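Home | Topics | Unanswered | Log in

Can a machine sort thin sticks into a divided box yet, or should I keep paying for hands?

Posted by Vendula Jelínek, January 2023 | 2 comments | 19 shares

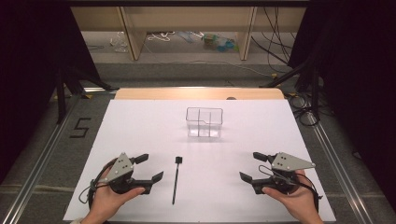
Clear two-compartment container and a thin black stick on the work table, with the two hand-held grippers.

I run the packing side of a small shop that sells plant markers and skewers. One job takes up more bench time than it should: picking up a single thin stick from a flat surface and putting it into the correct half of a divided plastic box. Each stick gets checked for straightness first. Bent ones go in the left compartment, good ones in the right.

A person does this without thinking. I have had two quotes for automating it. The first, from Nikzad, is for a fixed pick-and-place cell with a vibrating feeder. The second is for a two-arm setup that is taught by having a person do the job with hand-held grippers, after which a model is trained on the recordings. The second quote is cheaper on hardware and vague on everything else.

What I need to know:

Is a two-finger gripper able to take a stick this thin off a flat sheet on a regular basis?
Does clear plastic still cause trouble for cameras?
How many demonstrations should I expect to pay for?

We do 459 boxes in a normal week. Please don't suggest redesigning the box, it is fixed by the customer.

Share | Follow | Report

Sakda Jaidee

Taking your points in order.

Thin stock on a flat surface is a grasping problem before it is a learning problem. The fingertips have to reach the table height within a small tolerance. If they stop high they close on air, and if they go low they press into the table and the arm faults or the part skids. A soft cloth or foam layer helps a good deal, as the tips can sink in slightly and close under the part. Check the fingertips too. Angular fingers with a narrow end will take a thin part better than broad pads, but they let it rotate around the contact point. If the stick has a tab or flag at one end, the weight is uneven and it will swing when lifted. Grip near the balance point and move slowly for the first few inches.

Clear plastic is still a nuisance. Depth cameras that rely on projected light tend to read through it or return nothing. Systems trained on ordinary color video do better, because they can pick up on the rim, the reflections and the shadow, but a change in lighting can undo that. Fix the box in a nest so its position is known and you no longer depend on seeing it well. The divider is the part I would worry about. A long stick released a little off center will land across it.

On demonstrations, we used 304 for a comparable job at Wanau (one part, one tray, parts laid down at any angle). That got us to a state where an operator could stand nearby and do something else. It did not get us to unattended running. When we changed the table covering in April we had to record more.

For the straightness check, use a separate camera and a plain measurement. It is a solved problem and you don't want it buried inside a trained model where you can't adjust the limit.

Ask the vendor for uncut video of a full shift. Also ask what happens after a dropped part. If the answer is that a person resets it, put that person's time in your cost sheet.

Helpful (19) | Reply

Ludmila Michalík

No, not yet. Buy the feeder. We looked at the learned kind for folding cartons and it was too slow.

Helpful (2) | Reply

Štěpánka Charvát

I'd disagree in part with the answer above. A feeder is the right choice if the sticks are all the same. Vendula doesn't say whether they are. Vibrating bowls are tooled to the part, and thin parts with a tab at the end tend to hook onto each other in the bowl. We had a Vultari unit that ran well on plain dowels and jammed on anything with a head. Retooling for each variant cost more than the arm would have.

If you have one stick type, get the cell. If you have several and they change often, a taught system is worth a paid trial, with these terms in writing:

- your parts and your box, under your own lighting
- success counted per stick, with the correct compartment required
- cycle time measured from pick to release, retries included
- retraining price stated for a new part

I would also keep one manual bench either way. You will want it on the day the customer sends a bad batch of boxes.

Helpful | Reply

Comments (2)

Vendula Jelínek: Three lengths, same tab on all of them. The nest for the box is a good idea, we can make that ourselves. I have asked for the full shift video.

Sabina Danko: Check the static as well. Light parts cling to clear plastic in dry weather and won't drop cleanly when the fingers open. We put an ionizing bar over the bench.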